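July 2021
By Si-eun Ko

Blagoje Georgiou has been re-covering other people's furniture for 14 years, and he would like me to believe that a table should wear a cloth it can't take off.

I went to his workroom in Dirkmont expecting to be talked round. I left with a sample card and most of my doubts.

His argument goes like this. A hard top is noisy, it scratches whatever you put on it and it is miserable to lean on. Cover it in a padded grey weave, pull it tight round the corners, and you have a surface for folding, sorting and mending. "You can put a camera lens down on it, or a watch," he said. "You don't wince."

And soup?

"You don't put soup on it."

What about tea? He admitted that people do put tea on it. He has had three tops come back since April, two with rings on them and one that a cat had been at. He re-covered all of them and charged for it, and I asked whether that wasn't rather a good arrangement for him. "I'd sooner they looked after it," he said, a bit stiffly.

The fabric is sold under the name Clarel. Georgiou calls it a forgiving grey, and I'll give him that. Speckled cloth hides lint and it hides thread ends. Whether it hides grease I couldn't get him to say. He talked about blotting for some time.

His business partner, Nam-gil Ok, is less of a believer. Ok does the frames and the foam, and he has a plain wooden table at home. "For clothes it's good," he told me. "For paper it's terrible. You press with a pen and you go straight through." He had argued for a removable cover with a zip. Georgiou won't have zips - they pucker, he says, and the customer puts the thing back on crooked.

Then there is the wiping. Georgiou recommends a dry cloth after each use and a damp one when needed, always working the same way along the weave. I asked how many of his customers do this. He said all the good ones. Ok laughed at that from the other side of the room and went on cutting foam.

I asked about the square corners you see on cheaper versions. "Wrong," Georgiou said. A rounded corner takes the cloth without a lump and it doesn't catch your hip. It also costs 20 pounds more, which he mentioned only when I asked twice.

Would he sell me one for a kitchen? There was a long pause. "What sort of kitchen?"

Mine has a toddler in it, so we left it there.
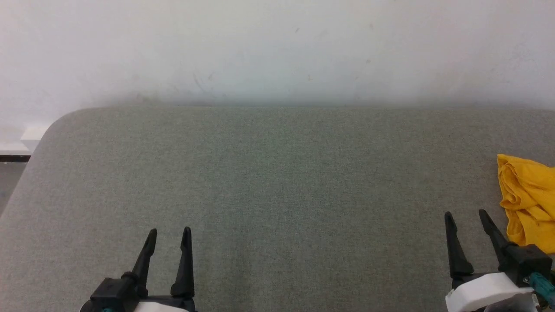 A grey woven top with a rounded corner, and a yellow cloth to the right.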